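Group project report: phone use and sleep at Endard residence

Why we picked this

Everyone in our tutorial group complained about being tired so we went with that. Original idea was cafeteria waste but Dranditz hall was already being done by another group.

What we did

Short survey, then a sleep diary kept for 14 nights. 20 students signed up, all living at Endard or the Komlow Street flats. Diary was on paper, filled in at breakfast. Asked for bedtime, wake time, last time they looked at a screen, and how they felt out of ten. Two nights a week were meant to be "no phone after 9 pm" nights, phone left in the kitchen or on a desk across the room.

Problems

Lots. Half the diaries had gaps by the second Saturday. Exams started in the middle of it, should of checked the timetable first. The Komlow Street flats are on the bus route and a few people wrote "bus" as the reason they woke up, which we had no column for. Also we never asked about coffee. Big miss.

Results

People went to bed earlier on the no phone nights, but they didn't always rate their sleep any better. Some said they lay there bored. One wrote that she read a 1973 paperback about sailing and was out by page 2. Weekday scores were lower than weekend scores no matter what the phone was doing, so early labs are probably a bigger factor than screens. Endard people scored higher overall. Could be the thicker walls, could be nothing, the group is small.

What we'd change

Run it in April before exams. Add noise and caffiene to the diary. Compare against a group that changes nothing, because right now we can't say what caused what. Bigger sample if the marking load allows.

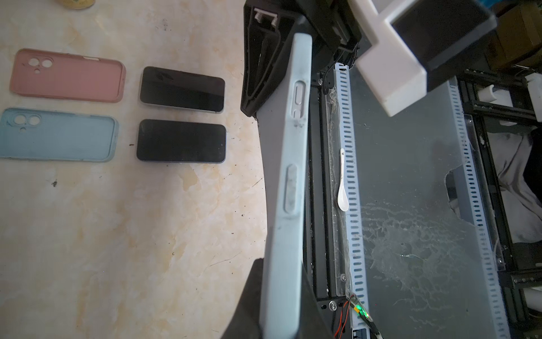

Same goes for the ratings, a score out of ten meant something different to everybody. A simple better/same/worse would be easier to fill in half asleep. Raw diaries are in the tutorial folder, colour coded by building.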